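Closing a Short Incision with a Running Suture
Stokano Skills Pages
Zachary Li, 19 Oct 2019

These notes cover a simple running closure on practice tissue. They assume you can already load a needle and tie a square knot. If you can't, work through the knot page first and come back.

Before you start

Use a curved needle and one length of absorbable suture, cut to 30 cm. Longer thread looks like a safe choice but it will spend the whole session wrapped around something. Keep the tissue moist. Set the light low enough that you can still see the edges of the cut, and move it again if the surface starts to glare.

Bring both tips into view over the work before you pick anything up. Decide which hand will drive and which will receive, and keep to that for the first few bites.
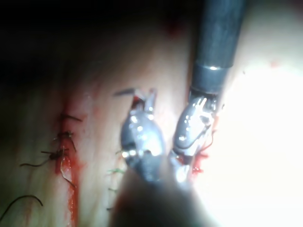

Tie the first knot just past the end of the incision, in sound tissue. Leave a tail long enough to grab later. Many people trim it straight away and then have nothing to hold when the knot slips.

Placing the bites

1. Grip the needle a little behind its midpoint, square to the jaws.
2. Enter the near side at a right angle to the surface.
3. Turn the wrist and let the curve carry the needle through. Don't push it in a straight line.
4. Take the far side as a second bite if the edges sit apart.
5. Receive the needle on the body, away from the point.
6. Pull the thread through until the loop lies flat, then stop.

Repeat along the cut, keeping the bites evenly spaced and the same distance from the edge on both sides.

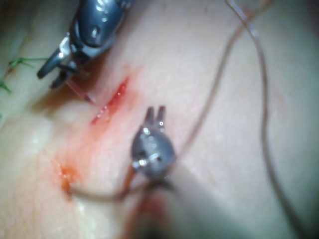
Handling the thread takes more practice than handling the needle. Before each bite, look for where the long strand is lying and move it to the side you aren't working on. It's easy to follow the needle and forget the rest. Check both. With the point projecting clear of the jaw tips and the slit just below it, as it is here, the long strand should be off to one side, like the one running down the right. If a strand crosses the tissue near the other gripper, find out whether it is in the jaws before you move that hand.

Tension

Snug is enough. The edges should touch without bunching. If the tissue puckers, back off one loop and even out the slack from the first knot forward.

Finishing

Leave the last loop loose and tie to it. Trim both ends to the same length.

Angus McPhee's page on interrupted stitches is next in this series.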